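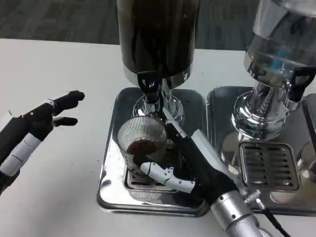

세로줄 유리컵에 담긴 원두 가루. 그라인더 두 대는 나란히.

홈 | 커피 | 살림 | 방명록

그라인더가 두 대면 아침이 두 배로 여유로울 줄 알았다. 결과는 청소할 것이 두 배. 산수는 초등학교 때부터 약했다.

처음부터 두 대를 둘 생각은 없었다. 4월에 Antoniuk에서 원두를 사기 시작하면서 일이 커졌다. 진하게 볶은 걸 갈고 나서 연하게 볶은 걸 갈면 앞의 맛이 슬쩍 묻어 나온다는 글을 읽은 것이다. 읽기 전에는 멀쩡히 마셨다. 읽고 나니 매번 났다. 그래서 왼쪽은 진한 것, 오른쪽은 연한 것으로 정했는데, 손님이 오면 꼭 반대로 설명한다.

받침은 반짝이는 스테인리스다. 살 때는 근사했다. 지금은 지문 보관소다. 닦으면 닦은 자국이 남고, 안 닦으면 안 닦은 자국이 남는다. 가운데 격자 밑으로 떨어진 가루는 붓으로 쓸어 내는데 모서리가 둥글어서 그나마 낫다. 흰 상판도 내가 골랐다. 커피 가루가 제일 잘 보이는 색을 제 돈 주고 고른 사람이 여기 있다. 바닥 카펫은 짙은 회색이라 아무것도 안 보인다. 안 보이니 없는 걸로 친다.

컵은 원래 물컵이다. 전용 도징컵을 사려다가 값을 보고 찬장을 뒤졌다. 투명해서 얼마나 갈렸는지 바로 보이고, 세로줄 덕에 손에서 덜 미끄러진다. 단점은 정전기. 건조한 날에는 가루가 유리벽에 붙어서 안 떨어진다. 손바닥으로 밑을 툭툭 치면 반은 떨어지고 반은 소매로 온다.

원두는 한 번에 최대 300그램까지만 산다. 전에 Coltden에서 200그램 봉지를 여러 개 쟁였다가 마지막 봉지에서 종이 맛이 났다. Orest Koval 씨는 얼리면 된다고 했지만 우리 냉동실은 만두가 점령 중이다.

다음 주에는 호퍼를 떼어 안쪽을 닦을 예정이다. 어두운 색이라 밖에서는 기름때가 티가 안 난다. 그래서 여태 미뤘다. 부드러운 천이 좋다는 분도 있고 마른 쌀을 갈라는 분도 있던데, 쌀은 무서워서 못 하겠다. 해 보신 분은 댓글로 좀 알려 주시길.

2022년 12월 17일 토요일

댓글 2 | 공유 2

이전 글 | 목록 | 다음 글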